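# Where Does Electricity Come From?

Flip a switch and the light pops on. Wow! But that power started far away.

Electricity moves through wires and cables, thick or thin.

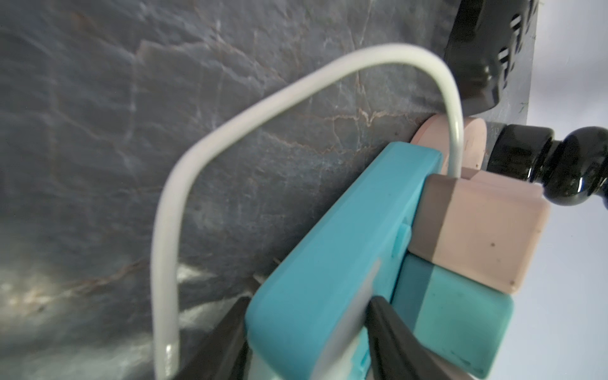

## Spin it!

At a power plant, wind, water, or steam spins a giant wheel – and that makes electricity! 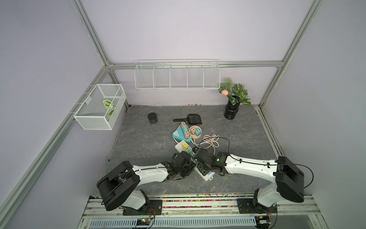
## Share it!

A power strip lets one wall outlet feed several plugs.
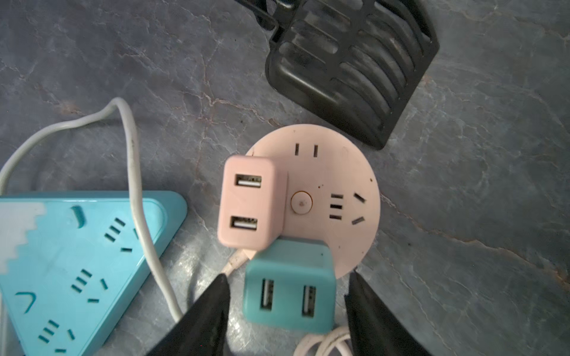 *Power strips can be round, too.*

Old-style bulbs used 60 watts. A toaster can use 700 – so much for one slice!
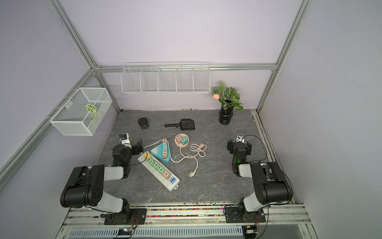

Photo: Ingeborg Reisinger

Never poke anything into an outlet, and keep drinks far away from plugs.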